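Monday, late

Finally did the clothes! The whole pile from the chair went onto the bed and I went through it piece by piece, with the radio up loud and the window open. I had promised myself I'd start at 3 and I did, more or less (coffee first). The red wedding blanket is so soft that folding on it is a pleasure — I kept stopping to run my hand over it. HAPPY WEDDING, it says, and I still grin every time. 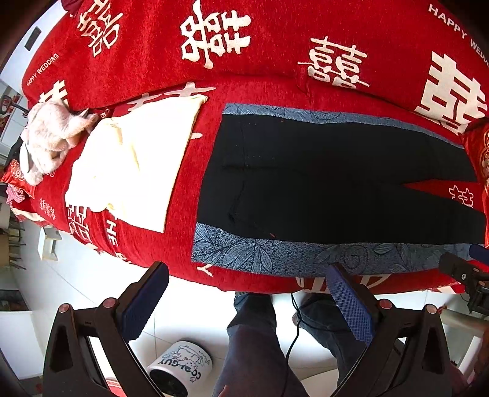
Ro-un called in the middle of it all and we talked for ages about the trip to Bridelus. She has found a room for 5 nights and it has a real balcony! Mitiku is coming too, if he can swap his shifts, and he wants to bring the big cooler. I said yes to everything. I'm so ready for a week away.

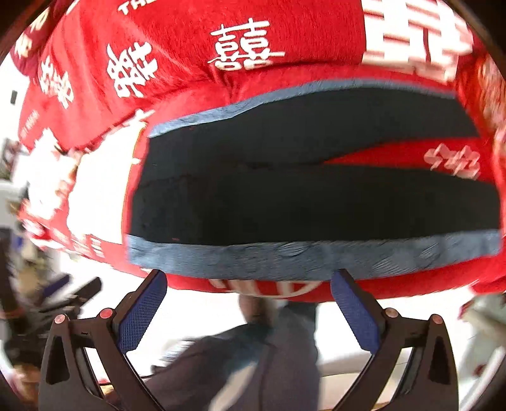
Packing light is the plan this time, and I mean it. One bag, the blue one from Cosik, and whatever doesn't fit stays home. The black pants are going for sure. I love the denim down the outer edges, and I think they'll look great with my white sneakers. They do crease a little in the blue parts, so I'll roll them up and put them in last. Still have to find the sun hat and call Wellby about my glasses. Mitiku just texted that he got his days off — yes!! Going to call Ro-un back before she falls asleep.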